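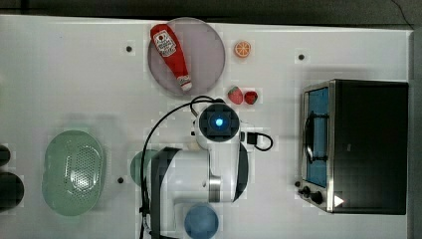

Unit 5: Costing a tabletop arm cell

Notes by Raghda Chidiac

The arm is the line everyone remembers. For the Skivilow kitchen bench, the lines that went over budget were the small ones, so list them first.

Props. Toy food, plates, bowls and a colander are cheap, but they get lost and scratched. Buy two of each at the start. We allow 95 pounds a year.

Appliances. A toaster oven takes up a lot of bench. Measure it with the door open before you order the table. Check the arm can reach the handle and the knobs.

Table. White tops show marks. Ask the supplier for the price of a spare top.

Cables. Allow for spare leads and clips. A long cable that runs down the arm needs slack at every joint. Ghassan Boutros put 488 pounds in the Prusport bid for leads, clips and connectors, and it was all spent by May.

Gripper. Get a separate quote for fingers and pads. Delivery can take 3 weeks.

For the seminar: draw up a one-page budget for a bench of this kind, with a column for replacements in year two. Bring the Kita price list. Leave staff time out; it is covered in Unit 6.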